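Puddale – atelier de préparation, site de Grorham
Compte rendu de la réunion d'équipe du 1er mai 2025
Rédaction : Snežana Dumitrescu
Présents : l'équipe du matin, l'équipe de l'après-midi, la responsable de l'atelier, le délégué du personnel

1. Approbation du compte rendu précédent
Le compte rendu est approuvé avec une correction : la commande Soliman comptait 2954 kits de jardinage et non 2051.

2. Poste automatisé à deux bras
La responsable rappelle le travail confié au poste : prendre les petits outils sur la table et les ranger dans le sac de jardin. Le vaporisateur est placé dans le sac avec les outils. Le contrôle final reste fait à la main.

Depuis décembre, le poste a préparé 3323 kits. Les opératrices disent que le geste répété du poignet leur manque peu. Par contre, elles passent maintenant beaucoup de temps debout à surveiller, et cette surveillance fatigue d'une autre manière. Une collègue demande si on peut s'asseoir pendant le cycle. La responsable est d'accord, sous condition que l'arrêt d'urgence reste à portée de main. Un siège haut sera commandé.

Le petit râteau pose encore des difficultés, les dents s'accrochent dans les anses du sac. Il est proposé de le présenter toujours en dernier, après la petite pelle. L'essai sera fait par l'équipe du matin.
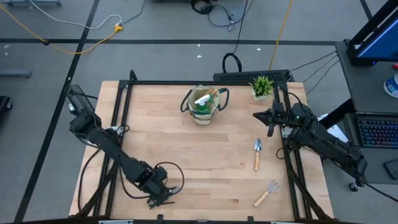
3. Organisation des postes et formation
Six personnes ont suivi la formation de conduite. Les autres souhaitent la suivre aussi, avant la haute saison. Le délégué demande que la formation soit inscrite dans la fiche de poste et prise en compte dans la classification. La responsable ne peut pas répondre aujourd'hui, elle transmet la question à la direction.

Il est confirmé qu'aucun contrat n'est supprimé à cause du poste. Deux personnes passent au contrôle et à l'expédition, avec leur accord. Le délégué souhaite recevoir cette confirmation par écrit.

4. Câbles et rangement
Les câbles au sol gênent le passage des chariots. La maintenance doit proposer un chemin fermé. En attendant, on contourne la table par le côté opposé au bureau.

5. Divers
Les nouveaux gants sont arrivés, les petites tailles manquent.
L'affichage des horaires sera refait, l'ancien n'est plus lisible.

Actions
Siège haut : responsable de l'atelier
Essai du râteau en dernier : équipe du matin
Chemin de câbles : maintenance
Réponse sur la classification : direction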